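Incidencia: los cambios de turno salen en la nómina como ausencia no justificada
Planta de Bonduvstead, sección de clasificación
Abierta por: Marjatta Saarela, delegada sindical
Asignada a: Valtteri Rissanen, soporte del portal Nernano
Prioridad: alta (modificada por la delegada, antes normal)
Estado: resuelta con seguimiento

Descripción inicial (Marjatta Saarela)

Buenos días. Escribo en nombre de los compañeros de la sección de clasificación de Bonduvstead. Pido disculpas por mi español, lo aprendí de adulta y prefiero escribir despacio para que se entienda todo.

El problema es el siguiente. En febrero la empresa Ceremholm cambió los turnos de la sección con un aviso de 24 horas. El convenio permite el cambio, pero dice que las horas del turno anterior se pagan completas cuando el aviso es menor de 70 horas. Los trabajadores se presentaron al turno nuevo y ficharon correctamente. Sin embargo, en la nómina el turno anterior aparece con el código 865, "ausencia no justificada", y las horas están descontadas.

No se trata de un retraso de pago. Es un descuento, y además queda escrito en el expediente de cada persona una falta que no cometió. Con tres faltas de este tipo la empresa puede abrir un procedimiento disciplinario. Por este motivo he puesto la prioridad en alta.

Pasos para reproducir el error:
1. Entrar en Nernano con perfil de trabajador.
2. Abrir "Mi calendario" y elegir la semana del cambio.
3. El turno nuevo sale en verde, con las horas fichadas.
4. El turno viejo no desaparece. Sale en rojo, con el código 865.
5. En "Mi nómina" las horas en rojo están restadas.

Resultado esperado: el turno viejo sale como "modificado por la empresa" y se paga según el convenio.

Respuesta de soporte, 9:40 (Valtteri Rissanen)

Hola, Marjatta. Gracias por los pasos, están muy claros. He podido reproducirlo con un usuario de prueba. Necesito saber tres cosas:

¿El encargado hizo el cambio desde el cuadrante de la sección o desde la ficha de cada trabajador?
¿Los afectados trabajan todos en clasificación?
¿Recibieron el aviso por la aplicación o en papel?

Como medida provisional, cada trabajador puede pulsar "Solicitar revisión" sobre el día en rojo.

Respuesta de la delegada, 10:25

Contesto por orden.

El cambio se hizo desde el cuadrante de la sección. Lo he confirmado con el encargado.

Los afectados que conozco son todos de clasificación. He preguntado en embalaje y en el muelle, donde no hubo cambio de turnos, y allí las nóminas están bien.

El aviso fue en papel, en el tablón junto a los vestuarios, y por la tarde llegó también a la aplicación.

Sobre la medida provisional tengo una objeción. Cuando se pulsa "Solicitar revisión", la pantalla muestra un texto que dice "Declaro que no asistí a mi puesto en la fecha indicada". Es obligatorio marcar la casilla para continuar. Yo no puedo recomendar a ningún compañero que firme una declaración así, porque no es verdad y porque después se puede usar en su contra. Pido que se quite este texto o que se nos ofrezca otro camino.

Adjunto también el acuerdo de sección firmado el año pasado con Ceremholm, donde está la regla del aviso. El apartado que interesa es el segundo. 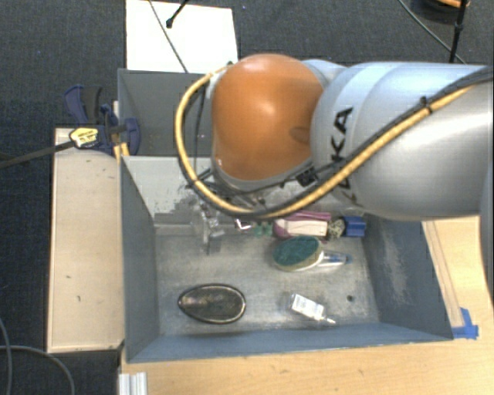

Brazo robótico sobre una cubeta metálica gris con objetos pequeños.

Respuesta de soporte, 12:10

He leído el acuerdo. Tiene razón en lo de la casilla. El texto pertenece a otro formulario, el de ausencias, y no debería aparecer cuando el cambio lo ha hecho la empresa. Lo paso a desarrollo por separado.

Sobre el error principal ya tengo una hipótesis. Las reglas de cada centro se guardan en un módulo que llamamos Gourlay. Cuando el encargado publica un cuadrante nuevo, Gourlay tiene que cerrar el turno viejo antes de que pase el proceso de nómina. En el registro veo que el cuadrante se publicó, pero el cierre no se ejecutó. El turno viejo quedó abierto y sin fichaje, y el proceso le puso el código 865 de forma automática.

No sé todavía por qué no se ejecutó el cierre. Sigo mirando.

Respuesta de la delegada, 12:35

Gracias por la explicación. Quiero dejar por escrito una cosa, para que no haya malentendido.

El departamento de personal nos dijo ayer, en la reunión, que los descuentos eran correctos "porque el sistema los ha calculado". Según su mensaje, el sistema puso el código sin que ninguna persona lo revisara. ¿Puede usted confirmarlo en una frase que yo pueda enseñar a la empresa? No busco un culpable en soporte, busco que se devuelva el dinero.

Respuesta de soporte, 13:05

Confirmo: el código 865 fue asignado por el proceso automático y no consta ninguna validación manual en el registro.

Respuesta de soporte, 15:50

Causa encontrada. El cierre del turno viejo tiene un límite de 600 segundos. El cuadrante de clasificación es largo, porque incluye las rotaciones de todo el trimestre, y la operación superó el límite. Gourlay la canceló sin mostrar aviso al encargado, que vio la pantalla de "Publicado" y siguió con su trabajo.

Acciones realizadas:
- Ampliado el límite para Bonduvstead.
- Relanzado el cierre de los turnos de febrero.
- Código 865 sustituido por "modificado por la empresa" en los turnos afectados.
- Desactivada la casilla de declaración en los cambios hechos por la empresa.

Pendiente: el recálculo de la nómina lo tiene que autorizar Ceremholm. Desde soporte no podemos ordenarlo.

Respuesta de la delegada, 16:30

He comprobado mi calendario y el de dos compañeros que me han dado permiso. Los días en rojo ya no están. La casilla tampoco aparece.

Falta una comprobación. En "Historial" todavía se lee la línea antigua con el código 865, en letra gris. Entiendo que un historial debe guardar los cambios, pero pido que se añada al lado el motivo de la corrección. Si dentro de un año alguien abre el expediente, tiene que ver que fue un error del programa.

Respuesta de soporte, 17:15

Añadida la nota "Corregido por error de sistema, sin efecto disciplinario" en todas las líneas afectadas. La nota no se puede borrar desde el perfil de encargado.

Respuesta de la delegada, 17:40

Comprobado, la nota se ve bien. He enviado a personal la petición de recálculo, con copia de su mensaje de las 13:05. Me han contestado que lo pagan con la próxima nómina. Nosotros habíamos pedido un pago aparte, así que este punto lo llevamos a la reunión con la empresa y no corresponde a esta incidencia.

Por mi parte se puede pasar a resuelta. Le ruego que no la cierre del todo hasta que las horas estén cobradas. Gracias por su paciencia con mis mensajes largos.

Nota de cierre (soporte)

Pasa a resuelta con seguimiento. Se revisará después de la próxima nómina. Petición de mejora abierta para que el encargado reciba un aviso cuando el cierre de turnos no se completa.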